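Where Do We Eat? A Study of Shared Tables in Student Housing
Group project report, Introduction to Everyday Sociology

Team: Marlene Seixas, Yasir Tarar, Manikandan Poojary

1. How we got started

Our project began, fittingly enough, over a very long dinner. Marlene grew up in a house where everyone sat down together at seven, Yasir mostly ate standing up next to the fridge, and Manikandan had an aunt who wouldn't let anybody leave until the tea was finished. We got to wondering what happens to habits like these once people move into student housing, and that became our question: does having a shared table change how often housemates eat together?

We are very grateful to our instructor, Masanobu Matsuda, who let us keep the topic even after our first outline came in at twice the allowed length (sorry again!).
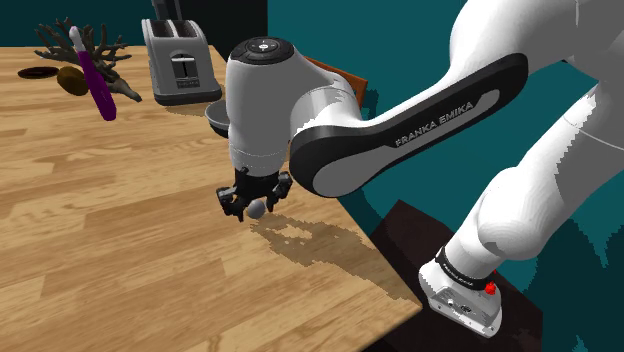
2. What we did

In September we handed out a short questionnaire in two residence halls, Haddad and Kadis, and got 50 of them back, which made us very happy. Haddad has one big dining room on the ground floor, while Kadis has small kitchens on each floor with a counter and a few stools. We also held 3 longer interviews and asked those people to keep a meal diary, writing down who they ate with and how long they stayed.

3. What we found

People in Haddad told us they shared dinner more often, but the diaries made the picture more complicated. One Kadis resident ate with her neighbors nearly every evening, squeezed around a desk in somebody's bedroom. Another, in Haddad, liked the dining room best after 9 p.m., when it was quiet and he could read with his soup.

Cooking mattered more than we expected. Where one person made a big pot of something, others drifted in, and the washing up often turned into the longest conversation of the night.
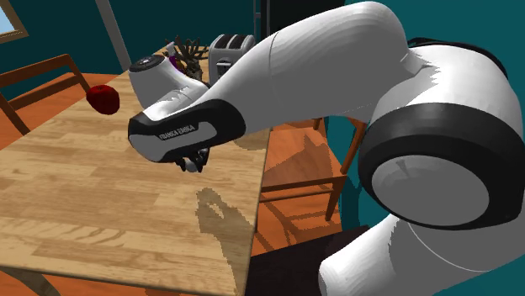 Figure 2. Light-colored wooden table in a simulated dining room.

4. What we would do differently

We should have asked about breakfast, which we left out completely. Eustaquio Cuevas, who read our draft, also pointed out that we never asked about cost, and several students had written about grocery prices in the margins anyway. We would love to go back in the spring with a better questionnaire and visit a hall where meals are provided.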